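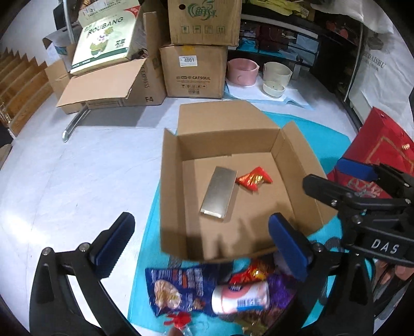 Packing trial: mixed snacks and an open carton on the work mat, with two grippers.

Setting Up a Packing Trial for Household Robots

Filling a box with groceries is a simple chore for most adults. It remains a demanding one for machines. The following procedure, used at the Drutthorpe workshop, allows a group to measure how far its own system has come.

What you will need
An open carton, a plain mat, and an assortment of packaged snacks. Include crinkled bags, small wrapped candies, and at least one rigid container. Soft packaging changes shape when gripped and is the usual cause of failure.

Procedure
1. Spread the mat on a level floor and fold the carton's flaps outward.
2. Place the items in a pile in front of the carton. Do not sort them.
3. Have a person pack the carton with hand-held grippers. Complete 50 runs and record each one.
4. Train the system on these recordings, then run it on the same items.
5. Repeat with 5 items the system has not handled before.

Scoring
Award one point for each item placed fully inside the carton. Deduct one point for a dropped or crushed item. Stop any run in which the system makes no progress for 2 minutes.

What to expect
In the January trials, supervised by Mei-kuen Chang, rigid containers were packed reliably. Thin wrappers were not, even after nearly 1000 practice runs. Unattended packing at home is not yet advised.

Last reviewed July 18, 2022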